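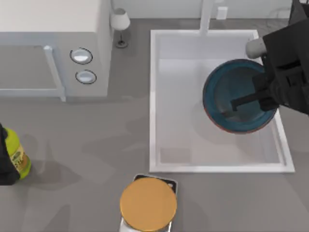
The Lost Art of Eating Supper at the Wrong Time

I had supper at four in the afternoon last week and it was one of the best meals I've had all year. A baked potato, butter, too much pepper, the end of a block of cheddar. I ate it standing up with the radio on, and then I had this enormous, golden, wide-open evening in front of me with no cooking in it at all!

I've been eating at odd hours ever since I moved to Cuvden, and I blame the bus. The last one back from town leaves at 3:20, so anyone who's been in for shopping gets home hungry (you always get hungry on that bus, it smells of other people's bakery bags) and at an hour when no respectable cookbook has anything to offer you. Too late for lunch. Too early for dinner. My first winter here I used to hold out until seven with crackers, and by the time I sat down I'd eaten so many of them that I didn't want the dinner. Then one September I just gave in. I made the dinner when I was hungry for the dinner. I've hardly looked back.

When I started telling people about it, they all had something to confess. A woman in the line at Maddocks, the hardware store that also sells eggs, told me she has soup at ten in the morning every day of her life and always has. The man behind her said he'd worked nights for 20 years and still can't face toast before dark. I went in for a hinge and came out with half an article.

Let me say what I mean by the wrong time, though, because I don't mean snacking. Snacking is lovely and I'm for it. I mean a proper meal, on a plate, with a fork, eaten at an hour when the rest of the street is doing something else. There's a feeling that goes with it, a bit like being the only person in a movie theater. The kitchen is quiet. The phone doesn't ring. If you eat your main meal at half past ten in the morning you feel slightly drunk with it, as if you'd gotten away with something.

It wasn't always strange, either. My grandmother called the noon meal dinner and the evening one supper, and supper was barely anything: bread, jam, something cold. She'd have been horrified by my big plates of pasta at eight, and she'd have been right, because I sleep terribly after them. People who worked on the land ate when the work let them. Kids got fed when they started to whine. Somewhere along the way a lot of us ended up with an office lunch and an evening dinner, and we went on keeping those hours even after the office was gone. I've worked from my own back bedroom for 13 years. Who was I waiting for?

What do you cook, then? This was the part I enjoyed working out. Four o'clock food wants to be plain and warm, in my view. Potatoes, obviously. Eggs in any form. Rice with whatever was left from yesterday, fried hard so it catches a bit on the bottom. I don't like anything with a long list of steps at that hour because the light is still good and I'd like to be out in it afterward. A stew works beautifully if you made it the day before, and most stews would thank you for the wait.

Ten in the morning is another animal. I tried soup, on the advice of the egg line, and she's right, it's wonderful. Lentil with lemon is my favorite, or chicken broth with a handful of small noodles. What didn't work was curry. I love curry more than I love most of my relatives, but at ten in the morning it sat on me like a wet coat until well past two. Your mileage may vary.

And then there's the midnight meal, which I don't do often and which I think should be kept for special occasions: a late train, a sick dog, a book you can't put down. Toast is the classic. My own choice is cold noodles with peanut sauce, made in a bowl, eaten out of the same bowl, bowl left in the sink for tomorrow.

The tricky bit is other people. If you live with someone who eats at seven, you'll have to talk about it, and the talk may not go the way you'd like. My sister tried four o'clock suppers for 18 days with a husband and two teenagers, and what she got was four people eating at four and then the same four people eating again at eight. She said her grocery bill was a thing of terror. They've settled on early suppers at weekends only, and the kids have started inviting friends over for it, as if it were a party.

Eating out is harder still. Most kitchens shut after lunch and don't open again until the evening, and you can stand there at 3:45 with your nose on the glass all you like. In Cuvden we're lucky. We've got Studer, the little place by the feed store, which serves straight through from breakfast and doesn't raise an eyebrow at whatever you order whenever you order it. I've had pot roast there at nine in the morning next to a table of people having pie. The pot roast comes with 3 dumplings, and I've never once asked for fewer. The coffee is only okay.

If you ever get as far as Zurnolura, up on the lake, there's a whole town that eats the way I do. I went for a long weekend last spring and couldn't work out why the diner was packed in the middle of the afternoon. Fishing, the waitress told me. The boats go out before light, come back by early afternoon, and the place has kept fishing hours for so long that the bank tellers and the school staff do it too. By six the whole main street was out walking, fed and cheerful, with ice creams! I sat on a bench and felt I'd finally met my people.

I came home and tried to talk my neighbors into it. So far I've got one taker, the retired couple across the road (I'm counting them as one, they share a car and most opinions). They come over in the afternoon with a salad, I do something with potatoes, and by half past five they've gone home to their crossword and I'm out in the yard pulling weeds with my sleeves rolled up. Last time they brought a plum cake. We ate it first, before the potatoes, and I'm thinking of doing it that way again.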